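Fellix gripper add-on: good hands, bad manners when it stalls

I've had the Fellix two-finger gripper package for nearly five months now, both the hardware and the simulator license that comes with it, and I keep getting asked whether I'd buy it again. Probably yes? But let me tell you about the stall thing first, because it ate most of my June.

Setup was a breeze. The simulator loads quickly, the arm model behaves the way I expected, and my first pick-and-place program was running before lunch. My test job is dull on purpose: fruit and drink cans on a table, a basket, pick things up, put them down. I wrote it in the simulator and ran it there 192 times before going anywhere near the real arm.

Three of those runs failed, and all three failed the same way. The fingers went down into the basket, touched the bottom, and the arm just kept pushing. No contact stop, no warning, nothing in the log except a cheerful "target reached." I had the contact limit set to the lowest value the menu allows! I figured I'd typed a height wrong, so I checked everything twice and then had Tyyne Aaltonen check it too (she's much pickier than I am). The heights were fine.
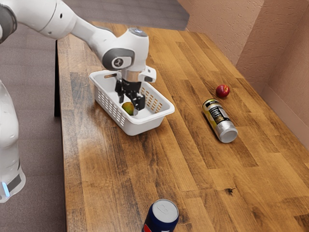

What we finally worked out is that the contact limit gets dropped if you pause the program during a descent and then resume it. The setting still shows on screen, it just isn't being applied. So 189 clean runs, and the bad ones were exactly the ones where I'd paused to answer the phone or whatever. In a simulator that costs you nothing. On the real arm you could wreck the fingers or somebody's knuckles, and pausing is precisely what a person does right before reaching in to fix something. That bugs me a lot.

I wrote to support and got Hugo Lacroix, who was very nice and had it reproduced in 4 days. The patch came a couple of weeks later. I've tried hard to break it since and haven't managed to. The release notes call it "improved resume behavior," though, and I think that's way too soft for a safety bug. If you're on the older version, please update, and until you do, stop the program completely and start over instead of resuming.

Other stuff: the grip is gentle and easy to tune, the manual is thin, and the cable clip feels cheap. I looked at the Prallow kit too, but it costs more and has no simulator.

4 out of 5. It was headed for a 3 before the patch.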